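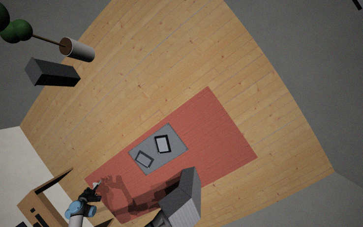 Pressemitteilung

Kurnen, 14. Oktober

Hokska lädt zum Herbstsingen: Offener Chor in Kurnen öffnet seine Türen für alle, die sich bisher nicht getraut haben

Wenn im November die Abende lang werden und man sich am liebsten mit einer Decke aufs Sofa verkriechen würde, dann wird in Kurnen gesungen, und zwar so laut und so herzlich, wie es eben geht. Der offene Chor Hokska startet in seine neue Saison und freut sich auf alte Bekannte, auf neue Gesichter und ganz besonders auf all jene, denen irgendwann in der Schulzeit gesagt wurde, sie sollten lieber nur die Lippen bewegen.

"Ich habe in all den Jahren noch keinen Menschen getroffen, der nicht singen kann, wohl aber sehr viele, die es sich haben ausreden lassen", erzählt Chorleiterin Roswitha Bühler, die Hokska vor elf Jahren gegründet hat, damals mit einer Handvoll Mutiger und einem Klavier, auf dem das tiefe G klemmte. Inzwischen gehören 232 Sängerinnen und Sänger zum Chor, vom Lehrling bis zur Urgroßmutter, und beim Sommerkonzert saßen 1418 Gäste auf der Wiese (und sangen beim letzten Lied kräftig mit!).

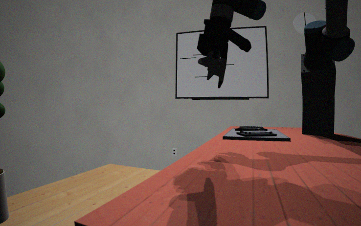 Neues Programm mit Liedern aus vier Jahrhunderten

Auf den Notenpulten liegen in dieser Saison Madrigale, Volkslieder und ein paar Schlager, um die sich die Altstimmen schon jetzt streiten. Herzstück des Abends wird der Liederzyklus "Hekia", den Roswitha Bühler eigens für den Chor geschrieben hat und der vom Fluss, vom Nebel und vom Nachhausekommen handelt. Vier der Lieder sind bewusst so einfach gehalten, dass man sie an einem einzigen Abend lernen kann.

Möglich wird das alles auch dank der Bäckerei Moser, die den Druck der Notenhefte mit 1000 Euro unterstützt und zu jeder Probe einen Korb Hefezopf vorbeibringt, wofür der ganze Chor von Herzen dankbar ist. Geprobt wird wöchentlich ab 19 Uhr, die Pause mit Tee und Zopf gehört selbstverständlich dazu und dauert erfahrungsgemäß etwas länger als geplant. 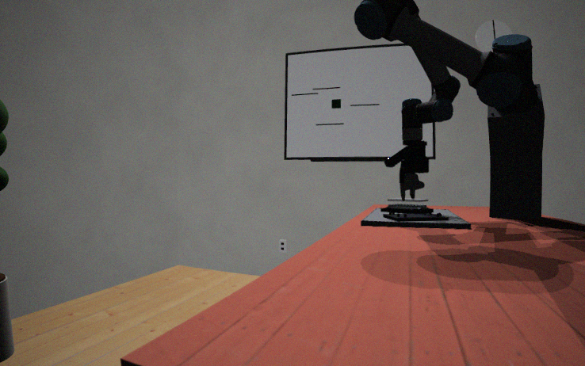
Muss man Noten lesen können, um mitzumachen?

Notenkenntnisse sind nicht nötig. Alle Stimmen werden in der Probe vorgesungen und gemeinsam geübt, und wer mag, setzt sich anfangs einfach neben jemanden mit Erfahrung.

Die Teilnahme ist kostenlos, eine Anmeldung ist nicht erforderlich.

Pressekontakt: Roswitha Bühler, Offener Chor Hokska, Kurnen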